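Kirura Table Tidy

Notes and file listing for the table clearing set

Maintained by Panagiotis Petridis. Last revised in February.

What this is

Kirura is a collection of short recordings of small cleanup jobs done on and next to a table. The jobs are the ordinary ones: putting scraps in a tabletop trash bin, opening and closing its lid, moving cups off to one side, wiping the surface. Sound was not kept.

The current release has 3342 clips. Most run under 25 seconds. Anything shorter than 8 seconds was dropped because the job was usually not finished in that time.

Folders

clips/ the recordings, one file per job
labels/ one text file per clip, same name as the clip
lists/ train and test lists
notes/ room notes, plus a change log

The Stergiou and Resard folders from the old release have been merged into clips/. If your scripts still point to them, use the lookup table in notes/.

Labels

Each label file has the job name on the first line, then the start and end times, then the state of the table at the start. The table states are "clear," "items out" and "marked." A clear table can have the bin on it. "Marked" means there are cup rings, drips or smears on the surface, whether or not anything else is out. If a table fits two states, "marked" wins.

Bin labels

The bin gets its own line. Write "lid up" or "lid down," then "empty," "part full" or "full." If the inside can't be seen, write "unknown" and leave it at that. A lid that is resting on the rim but not latched still goes down as "lid down." We tried a third value for this in the first release and people could not agree on it.
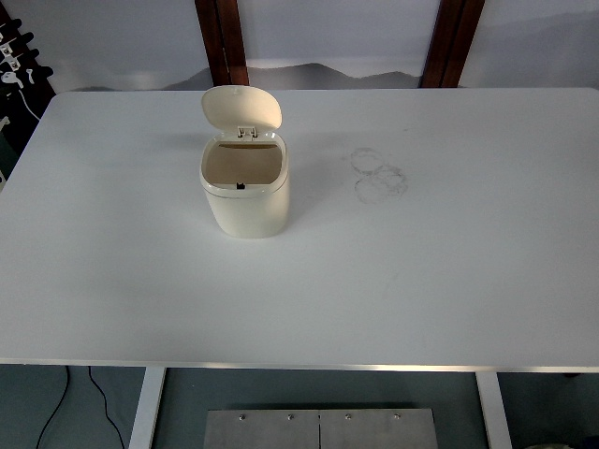
Rings on a white top are easy to miss at low brightness, so turn the screen up before labeling. Faint ones count. Old labels in the Arkov part of the set were done before this rule and about 20 of them still say "clear" when they should say "marked." Fixes are going in as we find them, and each one is listed in the change log.

Known problems

Some wiping clips end before the cloth is put down.
Two different names were used for the paper scraps ("scrap" and "paper bit"). Treat them as the same.
The test list has no clips with a full bin.

Corrections

Send the clip name and the line you think is wrong to Panagiotis. Please don't edit the files in labels/ directly, as they get overwritten at each release.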